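Wire rack or plastic for a small worktop?
Kitchen & Utility board, page 1 of 2

tatu_lyimo
Monday, September 17, 2001

The plastic drainer has gone chalky along the feet and I want to replace it with wire. Worktop is white laminate, 600 mm deep, walls close on three sides. Usual load is a couple of plates, two mugs, two glasses. Large pans are dried by hand.

The two I can get locally are the Multex (flat floor, separate cutlery pot) and the Drarkis (zigzag dividers down one side). Does the divider type hold plates properly, or do they lean?

ilari_m
Depends on the pitch of the dividers and the depth of the rim of the plate. A shallow dinner plate sits well in a zigzag. A deep-rimmed one rides up on the points and leans on its neighbour. Take a plate to the shop and try it.

Hajdu T
I'd avoid wire altogether. The coating fails at the welds first, then you get rust spots on the worktop. My Drarkis lasted 18 months. The plastic one before it did six years and went in the dishwasher.

ilari_m
Coated wire, yes. Bare stainless doesn't have a coating to fail. The Drarkis comes in both and the boxes look nearly the same, so check which one you had.

Hajdu T
It was the coated one. Still, the welds on the bare one will hold limescale, and round here the water is hard enough that you'd be scrubbing it every week. The Kunmont side of town is worse.

ilari_m
Vinegar, ten minutes, rinse. I do mine once a month.

On the original question: load from the back, plates first, and keep the drinkware at the other end so you are not reaching over it. Plates should go in close to vertical. If you tilt them to get past a glass, the foot of the plate catches the wire and you chip it sooner or later. Mine is silver wire with a doubled rim, rounded corners and thin parallel wires for the floor, same general pattern as this: 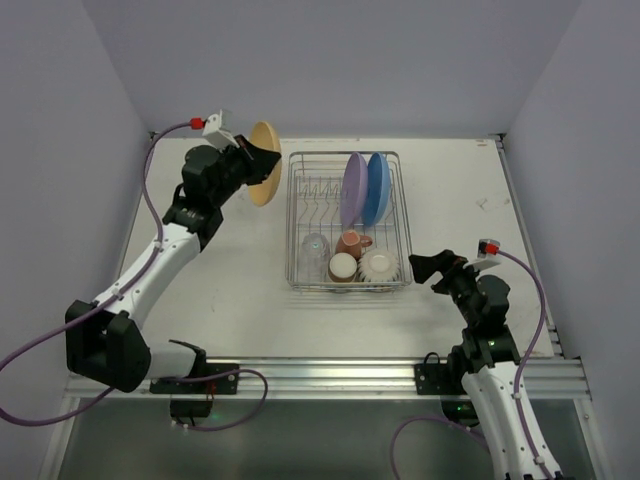
Chang-ho Ryu: The floor wires matter more than the dividers. If the gap is too wide a narrow glass drops a foot through and tips over. I measured three racks before buying and rejected two on that point alone. Also put a tray under it. None of you has mentioned where the water goes.

tatu_lyimo
The rack would stand next to the sink but not over it. I assumed a towel.

Chang-ho Ryu
A towel stays wet and smells by the third day. A shallow tray with a lip, tipped slightly towards the sink, is better. Kwon do one that fits under most racks. Two coins under the far edge give enough fall.

Hajdu T
Then you have a tray to clean as well as a rack. A moulded drainer has the spout built in — one piece, no coins.

ilari_m
And one piece to throw away when it goes chalky, as his has.

tatu_lyimo
Tried a dinner plate in the Drarkis at lunch. It stands up in every second slot. In adjacent slots the rims touch. For two plates that will do. Bare wire version ordered, tray to follow. Will measure the floor gap when it arrives, the shop only had the coated one out.

Chang-ho Ryu
Measure it before you throw the packaging away.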